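Mindodis is a plain-text dataset of op shop price tags, plus the one script that reads it. Last tidied 5/25/22. If you came looking for an app, the app is a CSV.

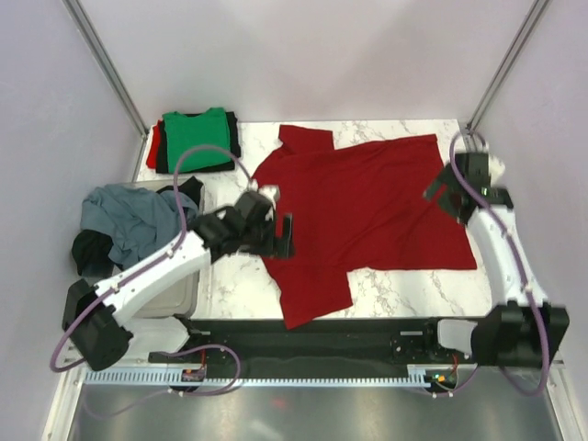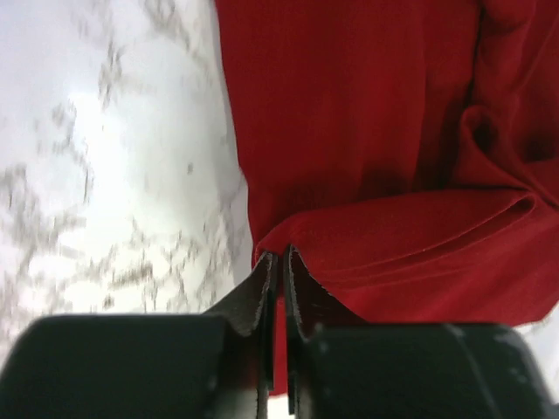
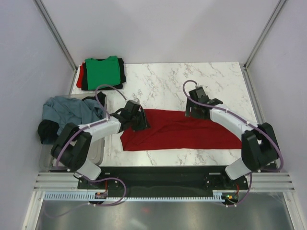 ## What's in it

Each row is one tag from one garment, typed up by hand from the racks at two shops, Fliridska and Saraç. There are 190 rows, of which 34 have no price, only the word "ask". I asked. The answers are in `notes`, and they vary. Colour is recorded the way a tired person would say it, so a T-shirt in that dark red goes in as `red`, and so does maroon, burgundy and whatever the Fliridska tags mean by "wine (dry)". If you need Pantone numbers, you've got the wrong dataset and possibly the wrong shops.

## Columns

- `shop`: `F` or `S`
- `item`: free text. "Jumper" and "sweater" both occur. Skivvies are skivvies.
- `colour`: see above, and lower your expectations
- `size`: as printed on the tag, even when the tag is plainly lying
- `price`: Australian dollars, no symbol
- `notes`: anything scribbled on the back

## Usage

```
python mulov.py tags.csv --by shop
```

Mulov prints the median price per item type and skips any type with fewer than 6 rows. This removes most of the hats. It wants Python 3.8 and no other packages.

## Known problems

- Saraç marks everything down in July and doesn't change the tags, so the winter rows are a bit of a fantasy.
- A "20" in `price` might be a 20 or a 2.0. My sevens are also under review.
- Two cardigans share an ID. I've left them to sort it out.
- `size` contains the value "bloke".

## Contributing

Pull requests are welcome if you've been in and read the tag yourself. Please don't convert prices to cents. Somebody did, and I spent a long arvo converting them back.

## Licence

CC BY 4.0 for the data, MIT for the script. The cardigans remain the property of whoever bought them.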